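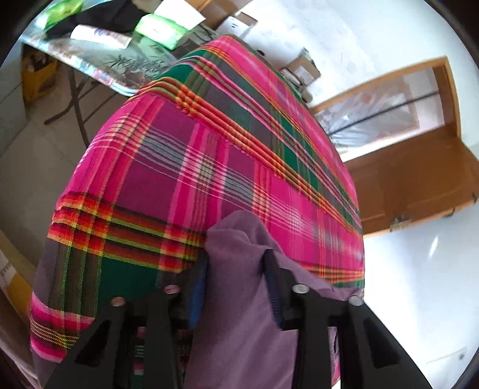

Solène Poulain commented: Before you unpick anything, find out how much each fabric shrinks by itself. Everything else on this page depends on that, and the original post gives a figure for only one of them.

Plaid outer shell and plain lining shrink by different amounts – how do I fix the hem?

Posted in Sewing and Fabric Care
Tags: shrinkage, lining, prewash, woven fabric

I made a lined duffle cover last May from a woven plaid (Faltilik, sold as all cotton) and a plain lining from the remnant bin at Hoarau, no fiber label. The cover is a tube closed at one end with a drawstring channel at the other. Both layers were cut to the same length. I did not prewash either one.

After the first wash the outer layer came out shorter than the lining. The lining now bags out below the channel and shows all the way around the opening. The outer layer also pulls at the side seam and the channel is hard to draw closed. I washed it warm and dried it on the regular setting for 40 minutes.

What I have done since:

I cut a square from the leftover plaid, 21 inches on a side, and washed and dried it the same way. It lost 3 percent in the lengthwise direction and nothing I could measure across.

I did not have enough lining left to cut a square that size.

I pressed the whole cover with steam to see if the outer layer would relax. It gained a little length and then lost it again after the next wash.

Three things I would like to know. Is the shrinkage finished, or will the plaid keep moving? Can I stretch the shell back instead of trimming the lining? And if I make a second one, is it enough to wash the plaid first, or do both need it?

The cover gets washed often, so dry cleaning is not an option.

Accepted reply, from thimble_drawer

Taking the questions in order.

Is it finished? Probably not completely. Most of the relaxation in a woven cotton takes place in the first wash and dry. A smaller amount follows in the second and third, and after that the change is usually too small to matter for a bag or cover. The reason is that the yarns are held under tension on the loom and again during finishing. Water and agitation let them go back to a shorter path. Lengthwise yarns carry most of the tension, which agrees with your test square.

Wash the test square again, with the same settings, and measure between marks instead of edge to edge. Edges fray and give false readings. Draw the marks with a laundry-proof pen or sew them in with a few stitches of contrasting thread. Keep the marks well in from the edge. If two washes in a row give the same reading, the fabric is stable for your purposes.

Can you stretch it back? You can block it, but it will not hold. You already saw this with the steam. Damp cotton can be pulled longer and dried that way, and it will return at the next wash. Starch delays this and does not prevent it. Forcing the length also narrows the width, and on a plaid this shows, with the crosswise bars bowing near the seam.

So the lining has to give. Procedure:

1. Wash and dry the cover until the readings on the square stop changing.
2. Turn the cover inside out and press both layers flat, no stretching. Lift the iron and set it down. Sliding it will push the lining off grain.
3. Open the seam that joins the lining to the drawstring channel. Leave the channel itself alone if the cord still runs.
4. Let the lining hang for a few hours with the closed end up. Pin it to the shell partway down so that the weight is shared.
5. Mark the new lining edge from the shell, not from a ruler. The closed end may not be square any more.
6. Leave a small amount of ease in the lining, then trim and resew.

On step six: a lining cut to exactly the finished length of the shell will take strain every time the bag is loaded. A shallow tuck at the closed end is enough. It should not reach the opening.

For the pull at the side seam, check the stitch first. A short, tight stitch in polyester thread does not shrink with the cotton, so the seam ends up longer than the cloth beside it and puckers. What you describe sounds more like the reverse – the shell being held by something. If the lining was caught in the side seam allowance, release it there.

Second cover: wash both. Use the hottest water and the hottest dryer setting the finished item will ever see. Washing only the plaid moves the problem to the other layer, and you do not know the fiber content of the lining. Zigzag or serge the cut ends before washing, or you will lose yardage to fraying. Dry completely, press, and straighten the grain before you cut.

Buy extra length to allow for the loss. Work from your own test figure, measured on the bolt you bought. Two bolts of the same cloth can differ.

Comments on this reply

grainline_b: For plaid, step 2 matters more than it sounds. If the cross bars are skewed when you press, you will press the skew in.

Solène Poulain: Agree with all of this except the hanging time. Overnight is better if the lining turns out to be rayon. It drops.

thimble_drawer: Fair point. Overnight for anything of unknown fiber.

Original poster: Lining was caught in the side seam for most of its length. Released it and the pull is gone. Second wash of the square shows no change from the first that I can detect. Will do one more.

Reply from P. in the garage

Just wash everything in cold and hang it up. I have a Fasari front loader and use the cold cycle for all my covers and have never had one shrink. I would cut the lining off short and hem it by hand. Nobody looks inside a bag.

Comments on this reply

grainline_b: Cold water helps with cloth that has not shrunk yet. The poster's already has.

Reply from mill_ends

One addition on identifying the remnant. Pull a few yarns from the seam allowance and wet them. Rayon loses a good part of its strength when wet and will snap easily. Cotton does not. A burn test separates polyester from both: polyester melts and leaves a hard bead, while cotton and rayon leave soft ash. Do it over a metal sink with tweezers. Blends confuse the burn test, and a 60 percent cotton blend will give you some ash and some bead together.

If it is mostly polyester, the lining will have moved very little in the wash and you can trim it now without more testing. If it is cotton or rayon, wait for the later washes. I had a Kivomska lining that looked stable and then took up over an inch on its second trip through the dryer. The first load had been pulled out damp, so it never got the full heat.

The cord can shrink too. Cotton cord in particular. Wash it loose, knotted at both ends, and cut it to length afterward.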